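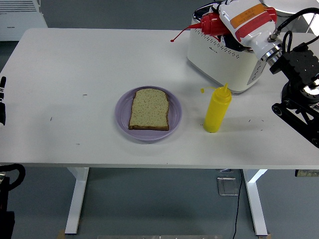

One Breakfast Table, Different Hands: News from the Mondurel Project

The Mondurel project has finished its first full round of tests, and we want to share the main result with readers of this newsletter before the longer report comes out in September.

The question of the project is simple to say. If a robot has learned a table task with a gripper, how much of this learning can be used again when the gripper is replaced by a hand with fingers? Until now our group in the Raudsepp building started from zero each time the hardware was changed, and every change cost us many weeks of recording.

For the tests we chose breakfast objects: a slice of bread on a plate, a squeeze bottle of mustard, one of ketchup, and a toaster. The squeeze bottles are the difficult part. They are soft, they have a long nozzle, and the small cap hangs on its strap and moves in its own way. When the gripper holds the ketchup bottle sideways above the toaster, the strap and the spout point to the left, and the planner must know that the object is now much longer in this direction than the gripper itself.

Our method, which we call Plurevano, divides the policy into two parts. The first part looks at the head camera view and decides where the object should go next. It knows nothing about fingers. The second part is small and belongs to one type of hand only, and it translates the wish of the first part into joint movements. When the hand is changed, only the second part is trained again.

We recorded 3,355 episodes with the gripper, and after cleaning 2,908 of them were used for training. For the fingered hands we used 873 episodes. With this smaller set, the new system reached the same success rate on bottle placing as a system trained only on the full gripper data. On squeezing it is still weaker. The fingers often press too high on the bottle, near the nozzle, and then the bottle turns in the hand.

Gediminas Rimkutė, who wrote most of the training code, points to the approach as the most delicate moment. A gripper can come from the side with its fingers open and close in one movement. A hand has to decide first which finger arrives before the others, and if the index finger touches the bottle too early, the bottle falls over – mostly to the side of the plate. The present version slows down the wrist for the last part of the way, and this has helped more than any change in the network.
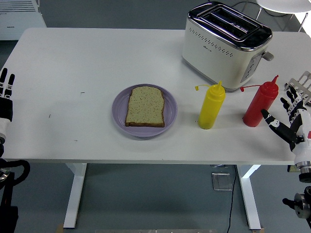 What Comes Next

The partner company Flultico will repeat the bottle tests in its own laboratory with the same code and a different table height. We expect some problems there, as the first part of the policy has seen only our table.

In our own laboratory we will work on the bread. Picking up a slice from a plate with a rim is easy to describe and quite hard to do with fingers, and so far we have results only for the gripper. The training code will be given to project members together with the September report. Members who wish to try it on another hand can write to the project office, and we will send the notes on calibration first.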